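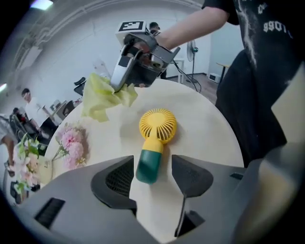
Week three with the grippers

11/18/24

We are still on household objects in the robotics club. The job this week was a small handheld fan, yellow with a handle that turns dark green toward the end, and a cloth, both on the round table. One person works the fan and the other works the cloth, each with a handheld gripper.

The fan is harder than I thought. If you close on the handle too low, the head swings down as soon as you lift. Declan told me to go in slower and grip nearer the head. I did 40 tries and wrote down 8 of them as bad, mostly from the first set. The pads hold well once they are lined up.

The cloth has its own problem. It never lands the same way twice, so every try starts with a different shape. Sofia wants us to drop it from the same height each time. I think we should leave it messy and see what the model does with it.

Bushra has put everyone's recordings in one folder. We have 153 now, and that includes the ones from August that still need labels. I said I would do mine before the next meeting.

Olga is bringing more objects next time. She asked for things with handles, so I am taking a hairbrush and a soup ladle.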